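Planning for a benchtop robot arm: what to measure and what to budget

Most of the money mistakes with a small robot arm are made before it arrives. The arm gets chosen first and the bench, the power and the gripper are sorted out later, usually at a worse price.
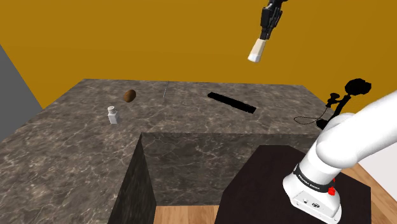 Start with the space. Mark the arm's full reach on the floor and bench with painter's tape, then walk around it for a day. If you keep stepping over the line, you need a smaller arm or a different corner. Check overhead as well. An arm that lifts things swings its elbow up and back, and a low shelf or hanging light will be in the way.

Decide whether the arm goes on the bench or on its own stand. A bench mount is cheaper but takes up working surface and passes every jolt along to whatever else is sitting there. A separate stand needs to be heavy or bolted down. We priced a plain steel one from Brabec at $1239, delivery extra, and a local welder in Gretton came in under that once we supplied the drawing.

Make a list of what you want picked up, and write down the width, weight and surface of each thing. Small bottles, fruit, thin rods and flat bars all ask different things of a gripper. Thin items lying flat on a hard counter are the worst. If most of your list is like that, ask the seller to show you one being lifted before you pay.

Add the gripper's weight to the weight of the object. The payload figure on the brochure is for everything hanging off the end of the arm, and buyers forget this constantly.

Things to put in the budget besides the arm:

Gripper and spare fingertips
Mounting plate and bolts
Stand or bench bracing
A dedicated power outlet, if you don't have one close by
Cable clips and sleeves ($123 for our whole room)
Freight, and someone to help lift
Training time, paid at the normal hourly rate

Keep loose cables off the part of the counter the arm works over. Run them along the back or down through a grommet.

Make sure you can get to the stop button from where you normally stand. Try it with one hand full.

Used arms can be good value. Ask for the hours, the service record and the software licence in writing, and find out if the licence transfers. One we looked at in Brulbridge was fairly priced until we learned that it didn't.

Get quotes in the same currency with tax shown. Rikelholm quoted us without freight the first time, so the comparison was no use until they redid it. Hold back 6 per cent of the total for small parts. We went through the first $100 on bolts and adaptors alone.

Last updated January 4, 2024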